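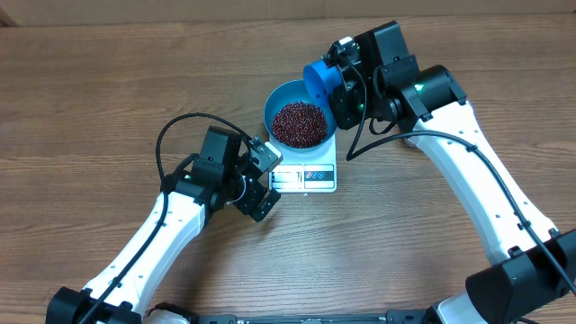

Last updated: Aug 6, 2021

I have been told three times this summer that I need to weigh my beans. Not measure, weigh. The person telling me is Maj-Britt Grønli, who bakes for a living and owns more scales than I own pans, so I gave in and tried it her way for a while. I remain unconvinced, though less than I was in May.

Her argument goes like this. A cup of dried beans depends on the cup, the beans, and how hard you shake it. A gram is a gram. Fine. But I am making sweet red bean paste for toast. If the pot has a few extra beans in it, the toast does not suffer.

The recipe I have been using wants 300 grams of small red beans and 88 grams of sugar, which struck me as a suspiciously exact amount of sugar. I think somebody converted it from another system and never rounded. I made it once with the 88 and once with a heaping scoop from the sugar jar. The second batch was sweeter and my kids liked it more. I am not sure what the scale taught me there.

What I will admit is that small white kitchen scales have gotten a lot less annoying. My old one, a Granström, had a platform so tiny that any decent bowl hung over and hid the numbers. You had to crouch down and squint under the rim. With the display out front, past the edge of the bowl, you can just look at it. I also looked at the Osus and the Fledance in the store and could not see much between them except the price. The Fledance box promised "professional accuracy." To whom? Skistthorpe makes one too, but they want you to download something before you can weigh an onion, so no.

Then there is the bowl business. You are supposed to put the empty bowl on, zero it, and pour. I forget the middle step nearly every time. My record is a reading of 583, which I stared at for a while before I remembered that the bowl was in there too. So out came the beans, back went the bowl, and I started over.

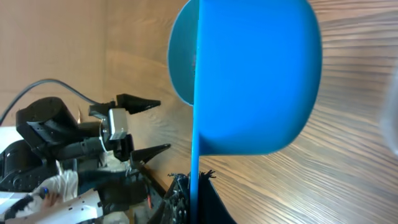

Plastic helps with this, by the way. I used to weigh into a heavy stoneware mixing bowl and it ate up so much of the scale's limit that there was hardly any left for food. A light plastic one barely registers. Blue is also a good color for red beans, and I say that as someone who rolls her eyes at food styling. You can spot the shriveled ones and the odd bit of grit before they go in the pot, and picking those out did more for my paste than any weighing.

Maj-Britt says I will come around once I try bread. Maybe. For now the scale gets to stay on the table for 2 more batches, and if I am still reaching for the scoop after that, she can have it for her collection.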